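TERNGATE – Workers at the Fernard garment care plant are asking for a written agreement on automation before any more of the Skunari folding stations are installed, their staff association said on 11 Jun 2024.

The plant washes, sorts and folds team uniforms and casual wear for rental customers. Fernard began a trial of the two-armed Skunari stations in February and told staff at the time that the machines would "take the strain out of the shift." The association says that claim has not been tested by anyone who works the shift.

"We were told our shoulders would thank us," the association said in a statement. "Our shoulders were never measured. What got measured was how many pieces went through."

According to figures the company posted in the break room, a staffed folding line finished 877 pieces on its best day of the trial. A line with the Skunari stations finished 582. Fernard describes the gap as a normal part of starting up. The association does not dispute that new equipment takes time, but it notes that the daily target for the whole floor was left where it was, and the people on the staffed lines made up the difference.

Jerseys and T-shirts are the items the company most wants to hand over. They are soft, they twist, and they come out of the dryer in whatever shape they like. A person picks one up, finds the shoulders and the hem, gives it a shake and moves on. The stations use one gripper to hold the garment up and the other to go after the lower edge. 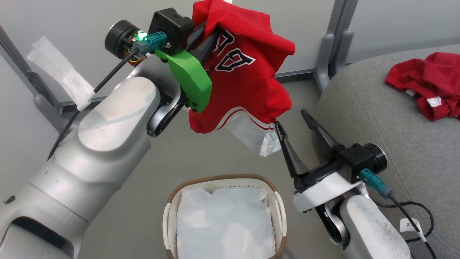 When a garment slips or bunches, someone has to step in. That work has no job title and no line in the pay scale. At present 11 employees from the folding lines are rotated through it, and they are paid the folding rate while being asked to watch the arms, clear dropped garments, restart the station and write down what went wrong. Several of them have told the association that standing and waiting for a fault is more tiring than folding.

Fernard says no jobs will be lost "as a direct result" of the stations. The association would like to know what an indirect result looks like. Four folding positions have come open at Terngate since the trial started and none has been advertised.

The association is asking the company for the following:

A separate pay grade for station attendants, with back pay to the first day of the trial.

Floor targets that go down when a staffed line is taken out, and stay down until the station replacing it matches its output.

A review of strain and injury reports by Nwankwo, the outside safety firm both sides have used before, with the full results given to staff.

A promise in writing that open positions will be filled while the trial is running.

The association says it is not against the equipment and would welcome a machine that did the heavy lifting at the washer end, where most of the sore backs come from. It raised that idea with managers in the spring – the reply was that folding had been chosen because it was "more visible to customers."

Talks with the company are set to resume later this month. Copies of the association's full proposal are available from its office at the Terngate plant.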